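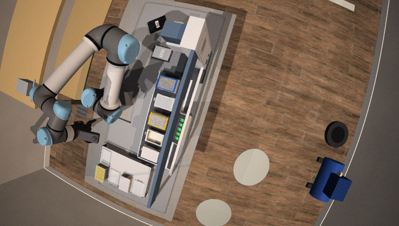

2 min read

Looking after a wood plank floor

Grit does more damage to a wood floor than water does. Sweep or dust-mop the workroom and kitchen every day or two, and run the broom along the boards so the dirt doesn't get pushed into the seams.

For washing, use a mop wrung out until it no longer drips. A capful of mild dish soap in a bucket of warm water is plenty. Skip vinegar, which dulls many finishes over time, and never use a steam mop.

Scuffs usually come off with a clean tennis ball or a dry white eraser. For shallow scratches, rub in a wax stick one shade lighter than the board and buff it with an old sock. Knots take color differently, so test the stick in a closet first.

Seams open up in winter when the heat is on. Leave them alone until May – most will close by themselves. Filler pushed into a seasonal gap gets squeezed out again.

Felt pads go under every chair and bench leg. The Gumede pads I use come 13 to a pack, and I replace them when they look flat or hairy.

Squeaks: work dry talcum powder into the joint, lay a towel over it and walk on it for a minute. Wipe up what's left, as it is slippery.

Next in the Fallbridge house notes: cleaning under the stove.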